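Subject: Re: [demo-collection] How many start positions per task?
List: demo-collection
Date: January, 16:40

The grid on our table, which several people asked for after my last message.

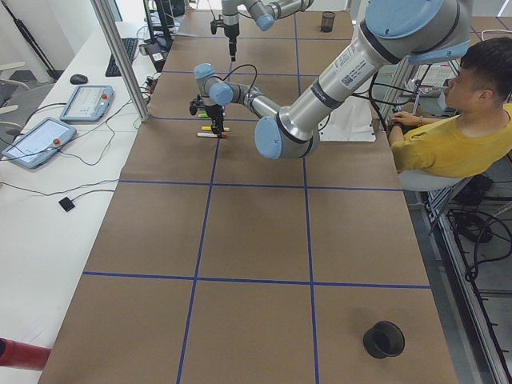 Krajewska wrote that a grid is all very well but it teaches the system the grid: if every pen begins in the middle of a square, the policy learns squares, and the first pen on a line will be missed.

I agree with the worry, and it matches what we found in our first set. We had 633 examples of picking up a marker and putting it in a cup, and when I went back over the start positions nearly all of them were close to the middle of a square. The results on the grid were fine. With the marker lying across a strip of tape the gripper came down to one side of it more often than not.

The squares are now used only for book-keeping. Before each example the operator gets a square and an angle from a short list, puts the marker down anywhere in that square, and may let it lie over the tape. The square goes in the log, the exact spot does not. If we want the exact spot later we can get it from the first picture of the recording.

To answer the other points from the thread:

> How many examples per square do you take before moving on?

We take 8, then change square. We used to do a whole batch in one square and then shift everything along, and that was a mistake. The operator gets into a rhythm and the last few are all the same movement. With 8 the person is still paying attention. I would not go much higher than that.

> Do you keep the failed ones?

Yes, but in a separate folder. A drop followed by a clean second try is kept as a good example and marked as a recovery. A drop where the operator gives up is marked as failed and left out of training. In the last batch we had 29 recoveries and 19 failures. The recoveries seem to be worth more than their number would suggest. When we trained without them the arm would close on nothing and carry on to the cup as if it were holding something.

> Is the paper worth the bother?

For us, yes. Plain brown paper does not shine under the ceiling lights and it is cheap to replace. The tape is the weak point. It lifts at the crossings after a while and the edge catches the fingers if the operator comes in very low. Press the crossings down at the start of each session and change the strip when it will not stay.

> Walten said the second arm confuses things if it is left in view during one-arm tasks.

We have not tested this properly. What we do now is write down where the idle arm is parked and change its position between batches - never in the middle of one. If it always sits in the same place I suspect the system uses it as a landmark, but I can't show that from our data. If anyone has run the same task with the idle arm folded out of the way, I would like to see the numbers.

Two small things that cost us time and may save you some. First, name the task in the log by what is moved and where it goes, and nothing else. We had "tidy pens", "pens to cup" and "pen tidy" in the same month for the same task, and the Brollero export treated them as three. Second, agree what counts as the end of an example. Ours is the gripper open and clear of the cup by a hand's width. Before that some operators stopped the recording the moment the fingers opened, so the arm learned to let go and then stay where it was.

The square and angle lists are plain text files, one line per example. I can put them in the Lolano shared folder if people want them. They are made for our table, so you would need to change the number of rows and columns at the top of the script.

Still open on our side: whether to vary the colour of the marker within a group or only between groups. At present we vary it between groups. Views welcome.

--
You are receiving this because you are subscribed to demo-collection.
To leave the list, reply with the word unsubscribe in the subject line.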